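Sornden 302 Vacuum Sealer: Two Summers In

Posted 22/09/2018 by Jocelyn Nguyen
Filed under: Kitchen, Things I Swore I Didn't Need

My sister-in-law grows green beans the way other people collect parking tickets. Every August she hands me a grocery sack of them and drives off before I can object. I bought the Sornden 302 to deal with the beans, and then I started sealing everything else in the house that held still.

What you get

The box has the sealer, one starter roll of bags, a hose for canisters you don't own yet, and a manual translated by someone with a grudge against verbs. Setup takes as long as finding an outlet. The lid has a latch at each end, and you have to press both until they click. The right one clicks nicely. The left one needs a forearm.

There are 8 settings. I use 2 of them, Dry and Moist. I tried Delicate once on a loaf of sourdough and it came out looking like a floor mat, so I'd hate to see what Firm does.

How it seals

Very well, I'm annoyed to report. I had an old Vachon for years that left a wrinkle in every third bag, and the wrinkle would let air in, and then I'd be eating gray pork chops out of stubbornness. The Sornden lays down a wide flat seam and I've had only a handful let go, mostly bags I overfilled after being told not to by the manual (that sentence had a verb).

Soup is where it sulks. Anything wet gets pulled toward the seam, and the little drip tray holds enough liquid to make you think it has things under control. Freeze your soup in a loaf pan first, pop out the brick, then seal the brick. Same goes for chili, stewed tomatoes and my husband's marinade, which is mostly soy sauce and optimism.

Noise

It sounds like a small plane that has changed its mind. The dog leaves. If you have a baby asleep or a neighbor through the wall, seal in the afternoon.

Bags

They get you on the bags. Sornden's own rolls are thick and good and priced as though they were woven by hand. The Astia rolls fit the same width and I can't tell them apart once they're full of beans. The cheaper Cerer ones are thinner and a rib bone will go right through, so keep those for bread and shredded cheese. Cut them longer than you think. I lose more bags to cutting short than to anything else.

Flat bags also stack, and I mean like files in a drawer. Blanch the beans, dry them on a towel for longer than seems reasonable, spread them in one layer, seal, and freeze on a cookie sheet until stiff. After that you can stand them on edge and flip through dinner like records. Write the date on the bag before you fill it. Marker on a cold bag just skates around.

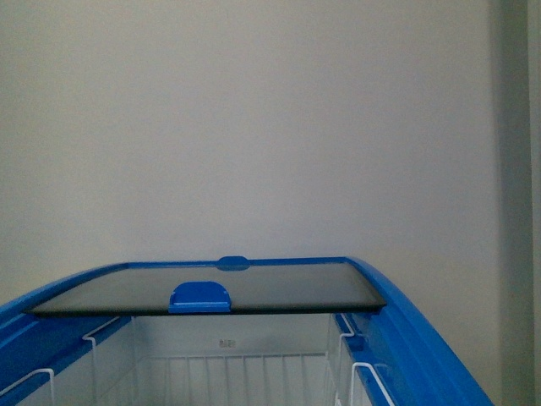
Cleaning and wear

Wipe the seal strip, rinse the drip tray, and store the lid unlatched. I left mine latched all winter and the foam gasket went flat, and then the pump ran and ran with nothing to show for it. A new gasket fixed it and came in the mail in a plain envelope, no instructions, which I took as a kindness.

The heat strip has browned a bit at one end. It still works. The cord is too short for any counter I've ever had.

Would I buy it again

Yes, with some grumbling. If you freeze a pack of chicken now and then, zipper bags and a drinking straw will do you fine. If someone in your family gardens without supervision, get the sealer, get the Astia rolls, and order a spare gasket while you're at it.

Four stars. The missing one is for the left latch.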